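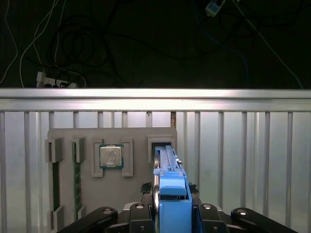

Listwood to open second repair and training centre in Nordin

NORDIN, 22nd October – Listwood will open its second repair and training centre in Nordin in February, giving households and small businesses in the region a local place to have appliances and power tools fixed.

The Flemine Road site covers 1,530 square metres and was previously a furniture warehouse. It will have a public service counter, a parts store and a workshop with 58 benches.

Listwood's first centre, in Tranilik, repaired 1,294 items in its last financial year. Many customers travelled from Nordin, and some waited several weeks for an appointment. Bookings for both centres will be handled through the same phone line and website.

Evening courses in basic electrical safety, small motor repair and soldering will start once the workshop is fitted out. Course fees will be the same as in Tranilik – concession card holders pay half price.

Applications for workshop and counter positions are now open. Position descriptions are available from the Listwood office in Tranilik.

Media enquiries: Listwood communications office, Tranilik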